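Household Tips
Kitchen: Small Appliances
Looking After a Two-Dial Microwave

Posted by Catrin Powell in October
Filed under: Kitchen, Cleaning, Rentals

Plain microwaves with two knobs and a push button are still the ones I would buy for a small kitchen. They have less to go wrong, and most of the upkeep takes 5 minutes if you do it every Friday. I looked after the kitchens in the Hudcombe flats for over three years, and these are the habits that stuck.

Where to stand it

Use a flat, hard surface that can take the weight without rocking. Check the manual for the gap it needs at the back, sides and top, and keep bread bags, dish towels and mail off the top. If the cord has to stretch to reach the outlet, move the oven. Don't use an extension cord.

Leave some clear counter on the side where the door swings. On a left-hinged door that means the left. You also want a spot in front to set down a hot bowl.

The outside

1. Unplug it.
2. Wring out a soft cloth in warm water with a drop of dish soap. Wipe the top first, then the door, then the panel.
3. Go lightly over the printing around the dials. Scouring pads take it off, and then you are guessing at the settings.
4. Use a dry cotton swab around the base of each knob. Don't spray cleaner straight at the panel.
5. White plastic shows every fingerprint next to the button, so finish there with a dry cloth. 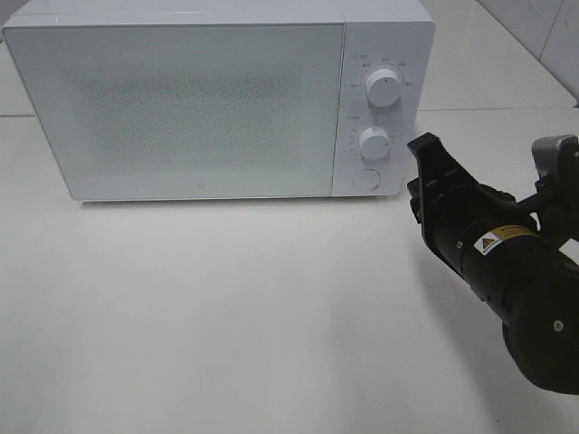
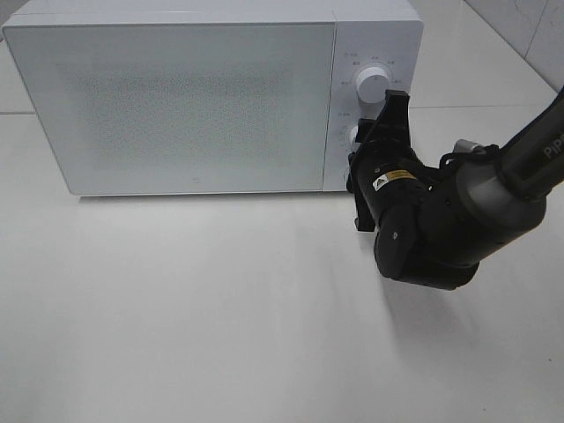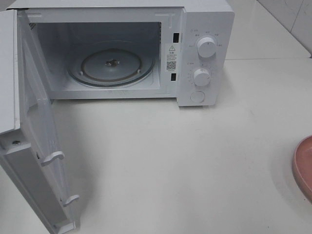 The inside

1. Put a cup of water and a few slices of lemon in a microwave-safe bowl with a wooden spoon standing in it. Heat for 3 minutes and leave the door shut for 5 more.
2. Take the bowl out with oven mitts and unplug the oven.
3. Lift out anything that is meant to come out, such as a glass tray or roller ring. Let glass cool before it goes in the sink.
4. Wipe the ceiling, walls and floor. Go gently over the vent holes and keep the cloth well wrung out.
5. Wipe the inner face of the door and the frame it closes against. Crumbs collect along the bottom.
6. Clean around the latch hooks, but leave the slots alone. No knives, no toothpicks.
7. Dry everything and put the parts back. The tray should turn freely before you use the oven again.

If the settings are in another language

Dougal Carnegie wrote in from Clotthorpe to ask about this. Look up the model number online for a translated manual, then write the settings on a card and tape it inside the nearest cupboard door. Small stickers on the panel work too, but they lift with steam.

When to stop using it

A bent door, a broken hook, a cracked window or sparks inside all mean unplug it and leave it unplugged. Don't take the cover off yourself. The parts behind it can hold a charge even with the cord out.

Next in Kitchen: Getting Tea Stains Out of Mugs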